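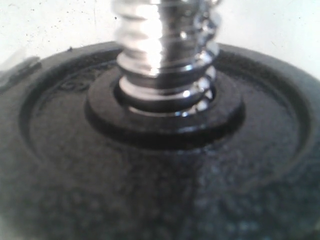

Karholm course on projection models
Handout 6: Checking a model against a reference

1. Purpose

These notes cover the comparison of a projection model with an older model that is treated as the reference. The exercise file is the Gindgate portfolio, with 2143 policies, of which 1274 are level term and the remainder are endowments. The reference values come from the spreadsheet handed out in April. The model under test is the one you built in Rukix for Handout 5.

A match on total present value is a weak result. Errors of opposite sign cancel in a total, and in this portfolio they do so to a large degree. The comparison is therefore made per policy and per cash flow item, and totals are looked at last.

2. Setting up the comparison

Run both models with the same valuation date, the same discount curve and monthly steps. Export one row per policy, with columns for premiums, death claims, surrenders, maturities, expenses and commission. Sort both files by policy number before joining them. Do not join on row position.

Check the following before computing any difference:

- both files have the same number of rows
- no policy number appears twice
- premiums and claims carry the same sign in both files
- amounts are in units, with no column in thousands

Define the relative difference as the test value minus the reference value, divided by the reference value. Where the reference is zero, report the absolute difference in a separate column. Endowments with no remaining term fall into this group and should be listed, since a formula that returns an error will drop them without notice.

3. Tolerance

Two models that use the same formulas in a different order will differ in the last digits. This is floating point rounding and can be ignored. Differences caused by timing or by a missing input are larger by many orders of magnitude, so the exact choice of tolerance matters little. Fix it before looking at the results and write it in the run log.

With the settings in this handout, 158 policies fall outside tolerance.
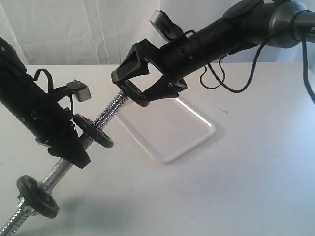 The next step is to sort them by size of relative difference and look for groups. Policies with the same relative difference usually share a cause. A difference that grows with remaining term points to a rate. A difference that is constant across terms points to a one-time item, such as initial commission or a claim expense.

4. Finding the first month that differs

Take one policy from each group and print the monthly values from both models side by side. Work through the columns in order of calculation:

age and duration
mortality rate, annual and monthly
lapse rate, annual and monthly
policies in force at start of month
cash flows
discount factor

Stop at the first column and first month that differ. Everything after that point is affected by the same error and tells you nothing new. Correct it, rerun the whole portfolio, and start again from the sorted list.

The failures in this exercise have 2 causes. The first is the age basis. The Ghanem table is indexed by age last birthday, while the test model passes age nearest birthday. Only policies whose month of birth falls in the affected half of the year are read from the wrong row. The second is the order of decrements in the final month of an endowment. The spreadsheet pays the maturity benefit before applying lapses; the test model applies lapses first.

Note that the second cause is a difference in convention. Either order can be defended – the policy wording decides. Record which one was adopted.
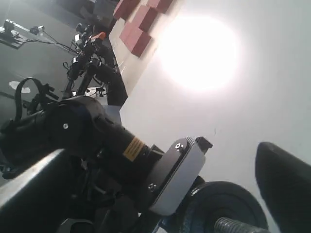

Arm segment with yellow warning label and mounting plate

5. When the reference is wrong

The reference is a model too. If the first differing value can be recomputed by hand and the hand value agrees with the test model, the spreadsheet must be corrected and its earlier results restated. Do not add a switch to the new model to reproduce the old error unless the switch is off by default and has its own test.

6. Work to hand in

a. The sorted list of policies outside tolerance, before any correction.
b. Monthly printout for one policy per group, with the first differing value marked.
c. The same list after each correction.
d. The run log, including software version and input file names.

Reading for the next session: section on loading inputs in the Rukix manual.

Comments (3)

reader_k
In section 2, should commission clawback go under commission or surrenders? The spreadsheet has it under surrenders.

course desk
Under commission. Move it in the export from the spreadsheet before you join the files.

mp_grid
My list is longer than the one in the notes. I had the curve as annual rates and divided by 12. Converting them properly gave me 158.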